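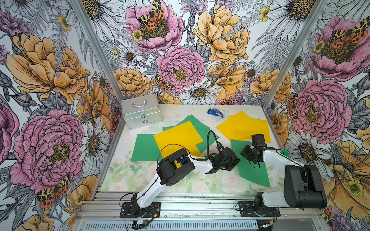

Green for the stuff you need in a hurry and yellow for everything else, wrote Ninlow under my last post, and then went on to say that color coding falls apart the minute you run out of one color. Fair point! I have run out of yellow more than once (I buy green by the stack and somehow forget yellow every single time). But I'm still doing it, and I've had such a good time with the first-aid case this spring that it's getting a whole post.

2024-04-01

Some background for anyone new. Back in June I wrote about the kitchen junk drawer, and a bunch of you asked what I do with bandages and ointments and all those tiny packets that breed in the bathroom. The answer at the time was a shoebox. Now it's a silver metal case with a handle on top, a latch on the front and a little red cross, and I love it more than a person should love a case. It closes with such a good click.

The paper is just plain colored sheets, green and yellow, from a pack of 356 that I got at Stirnham, the stationery place by the bus station. Odd number, I know. They sell by weight and someone had written the count on the wrapper in pencil. I spread a pile of it out on the table before I start because I like having plenty of color to pick from, and because it makes the whole job feel like a craft afternoon. Overlapping is fine. You're going to be shuffling it all over the place anyway.

Green sheets first. Whatever I'd want with one hand while holding a paper towel on a cut with the other goes on green: gauze, tape, the small scissors. Yellow gets the slow stuff, so burn cream, tweezers, the thermometer, spare batteries for the thermometer. When I can't decide, it goes on yellow and I look at it again at the end. Last time I had 19 things on yellow and only 5 on green, and that felt right to me. A short green pile is a pile you can find things in.
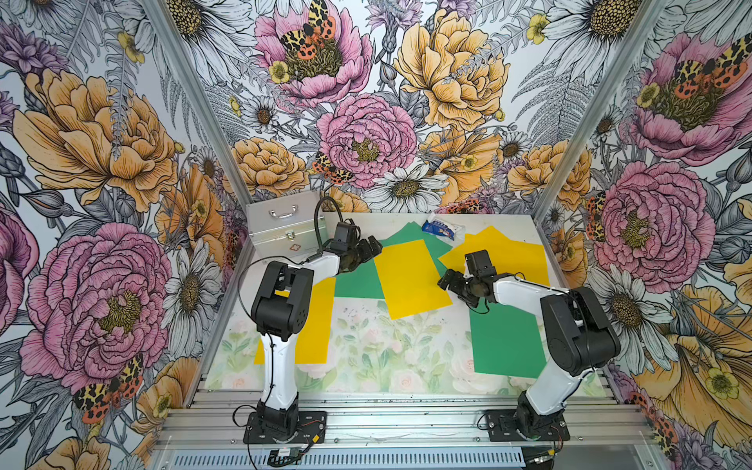

Folding the paper into pockets

OK, so this is my favorite bit. Once the piles are sorted, the sheets turn into the dividers. Fold up the bottom third, crease it hard with your thumbnail, then fold the sides in behind and tuck. You get a flat pocket that stands up in the case if you pack it snugly. Ordinary paper works but goes soft after a few months, and then you just make another one! It takes a minute. I tried plastic sleeves from Zurkummont once and they were so slippery that everything slid to one end whenever I picked the case up.

I write on the outside of each pocket in fat marker, contents on the front, date I checked it on the back. Neat handwriting not required. Mine looks like a grocery list written on a moving bus.

Gauze rolls don't need a pocket if they're still in the wrapper. I stand those up along the side where I can see the label, and the folded sheets lean against them and everybody holds everybody else up. I was so pleased when I figured that out.
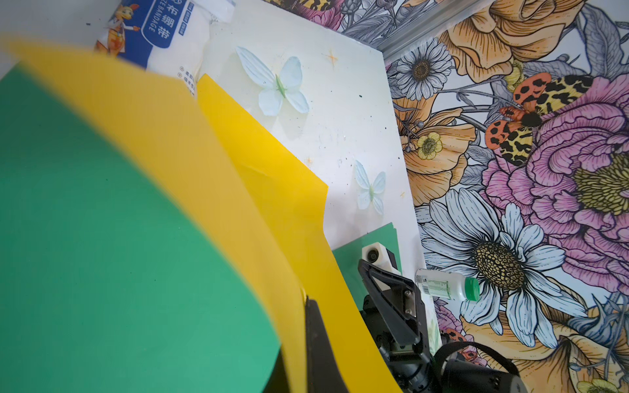

Checking the dates

Put the kettle on for this part. Every tube and packet has a date somewhere, usually pressed into the crimp at the end in the faintest lettering ever made, and you'll want a good lamp. I got rid of 15 things this round, including an antiseptic cream from Mykhailiuk's, the old drugstore near my first apartment, which has been a frozen yogurt shop for ages now. Felt a small pang there.

Tubes are the awkward ones. They don't stand, they don't stack, and they roll into the back corner and hide until you need them. I keep mine out of the case until the very last minute so I can see what space is left, and then they go in flat along the top, caps all pointing the same way.
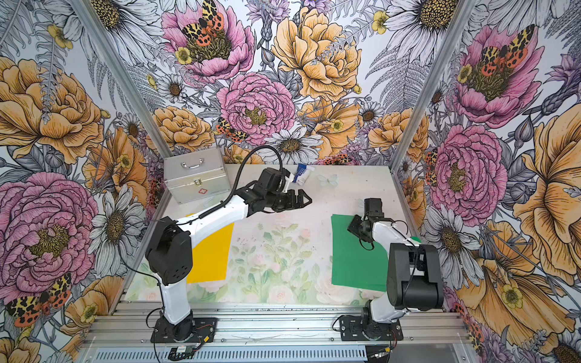 I also like to do all of this somewhere pretty. Big flowers, peonies especially, cheer me up no end, and roses on a tabletop do the same, even with a few marks on it. Sorting bandages against a plain gray wall would be a chore. Put some daisies behind it and I'll happily stay there until the tea's gone cold.

Next up is the travel version, which has to fit in a coat pocket, and I've already been through six folds that didn't work. If you've got one that does, leave it in the comments. And yes, Ninlow, I'm buying more yellow.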